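From: Delia Montecinos
To: household-manipulation list
Date: October 3, 2021
Subject: Re: Re: Floor pickup, where are we really

Figueroa wrote:
> We have been quoting 100 trials of tabletop sorting at Cesport for
> two years now and I think the number has stopped meaning anything.
> A table has a known height, a hard surface and no pattern on it. My
> question to the list is whether anyone has a system that can tidy a
> child's floor without a person standing by. I do not mean a demo with
> blocks. I mean soft toys, wrappers, bags, and one open box they may or
> may not belong in. If the answer is no, I would like to know which
> part is missing: the hand, the eyes, or the planning. Biva's last
> release notes say "general household pickup" and I would like to know
> what they counted.

My short answer is no, and the missing part is spread across all three, though unevenly.

Start with the hand. A two-finger parallel gripper with ridged pads will pick up most of what you find on a floor if you put it in the right place. Plush is easy. It compresses, it tolerates a bad approach angle, and it does not care how hard you squeeze. A tag or a seam can snag on the pad at release, but that costs seconds. I would not spend money on more fingers for plush.

Flat packaging is where it goes wrong. A snack packet lying flat on a rug gives a finger very little edge to get under. On a table you can slide the packet to the edge and pinch it there. On a rug you cannot slide it far, and if the fingertips go low enough to catch the wrapper they also catch pile. The two tricks that work for us are pressing down and closing so the film buckles, or coming in across the short side with one finger held still. Both depend on how full the packet is, and the controller does not know that before contact.
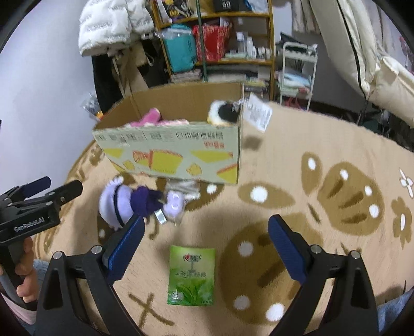 Second, the eyes. Printed rugs are worse than people admit. Our segmentation model was trained mostly on plain floors, and it proposes grasps on cartoon shapes in the weave with high confidence. Depth should settle it, but a thin wrapper stands up so little that it sits inside the sensor noise, so the depth check that throws out a printed flower throws out the packet too. Clear plastic bags are the other known hole. We get returns from whatever is behind the bag, and the planner then drives straight through it. Drosel suggested a side light at a low angle and it helped with wrappers. It did nothing for clear bags.

Third, planning, which I think is the part you were really asking about. "Put it in the box" is an acceptable goal for toys. It is the wrong goal for a food packet, which may be trash or may be somebody's afternoon snack. A person settles that in under a second by feeling whether it is sealed. We have no rule for it beyond a lookup table by category, and the table is wrong often enough that I would not run it unattended. The box itself is also a problem. Cloth and toys already in it stand up near the rim, the flaps move when touched, and a soft item set on top will roll out unless it is pushed down. Ours does not push down.

Numbers, for what they are worth. In May we ran 40 mixed floor setups with a wrist camera. Plush went in the box on the first or second try in almost all of them. Flat packets needed a person in 10 of the 40, and I stopped the arm myself in several more where it had hold of the rug. We had 2,000 hand-guided grasps to train on at that point. I doubt that more of the same would fix the packets, as very few of those grasps were of anything thin.

On Biva – I asked them the same thing and was told that an item counts as picked up when it leaves the floor. Where it ends up is not scored. Read the release notes with that in mind.

If anyone has tried suction on film packaging over carpet, please post the cup size and vacuum level. I have a cup that seals well on a full packet on a bench and I have not yet tried it on pile.

Delia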